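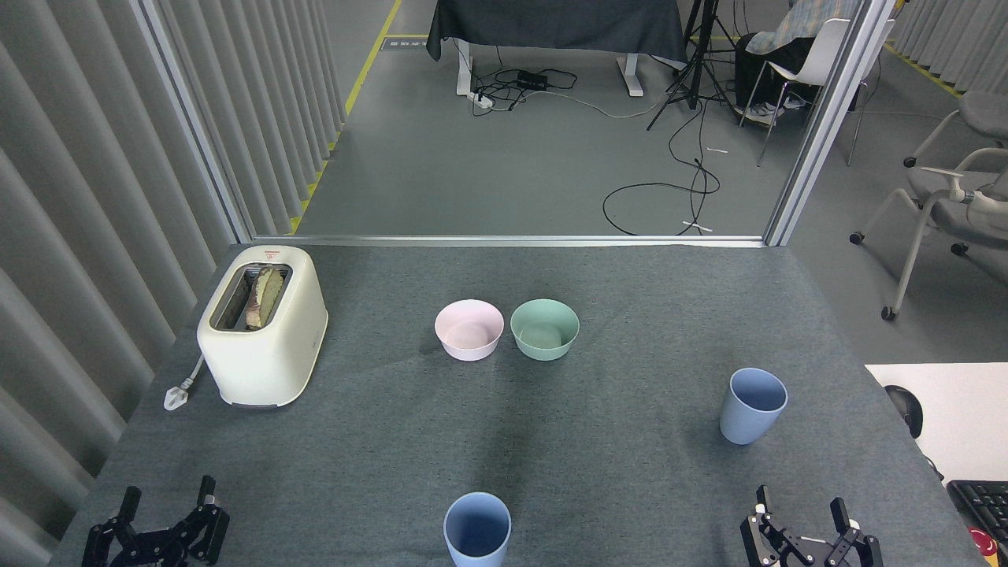 Section 4. Setting Up and Running the Breakfast Chores

4.1 Scope

This section covers the two table chores supplied with the Predico two-arm station: "toast to bowl" and "cup move." It applies to stations installed with the standard felt-covered table. For arm mounting and cable routing, see Section 2. For the emergency stop test, see Section 3, which must be completed before anything in Section 4 is attempted.

The chores are intended for evaluation. They tell the operator what the station can do with light, rigid kitchenware on a flat surface. They do not qualify the station for unattended use in a home or a staff kitchen.

4.2 Items

Use light plastic bowls and cups. Pale, solid colors are preferred. Glass, clear plastic and polished metal give poor depth readings and are not supported in this release.

Use a two-slot toaster with the slots on top. Bread slices must stand above the slot when the lever is up. The fingers will not enter a slot.

4.3 Placing the items

1. Move both arms to the park position and open the grippers.
2. Set the toaster toward the back left of the table.
3. Lay the power cord flat, to the left of the toaster. Leave the plug disconnected.
4. Set the two bowls near the center, side by side. They may be close together but must not be stacked.
5. Set one cup to the right of the bowls and slightly forward. Set the second cup at the front of the table, between the grippers.
6. Stand one slice of toast in the toaster. A slight lean is acceptable.
7. Check that both bowls are empty.

CAUTION: Never run a chore with the toaster plugged in. The station has no heat sensing and will close on a hot surface as readily as on a cold one.

NOTE: Keep the operator's mouse and keyboard on the side desk, off the felt. The planner treats any unlisted object on the felt as an obstacle and may refuse to start.

4.4 Running a chore

1. Open the Datora console and select the chore.
2. Press Scan. Wait for an outline to appear around each item.
3. If an outline is missing, move that item 10 mm and scan again.
4. Set arm speed to Low for the first run.
5. Press Start. Keep one hand at the stop button until both arms have parked.
6. Record the result as Complete, Assisted or Failed. A run in which the operator touches any item is Assisted, even if the touch made no difference.

4.5 What to expect

The acceptance trial at the Fanholm site was run by Roxana Căpraru and covered 2,779 attempts. Of these, 537 were logged as Assisted or Failed. The most frequent fault was toast breaking under the fingers during the lift. The next was a bowl sliding when its neighbor was touched.

Cup moves are dependable at Low speed. Toast transfer is usable with firm bread and a person present. Operating the toaster lever, buttering, pouring and washing up are outside the present capability of the station. A person can clear the same table in a few seconds, and the station should not be purchased on the expectation that it will save time at this work.

Costel Zamfir's notes on shop-floor kitting (Appendix C) reach a similar finding for small bins and fasteners: repeatable when the layout is fixed, unreliable once parts are mixed.

4.6 Faults

Toast breaks: Reduce grip force by one step. Replace the slice.
Bowl slides: Increase the gap between bowls. Brush the felt.
Cup tips on release: Recalibrate finger height (Section 2.7).
Arm stops above toaster: Slice is too low in the slot. Use a taller slice.

4.7 Maintenance

Inspect the finger pads daily for crumbs. Replace the pads every 2,000 cycles. Do not wash the felt in place.

Revision 2023-10-15

Filed under: Manuals > Two-Arm Stations > Table Chores

Related items
Section 3: Emergency Stop Test
Section 5: Recording Your Own Chores
Appendix C: Kitting Trials
Lungu Finger Pads: Fitting Sheet

We use cookies to remember your language and the last manual you opened. Accept | Manage settings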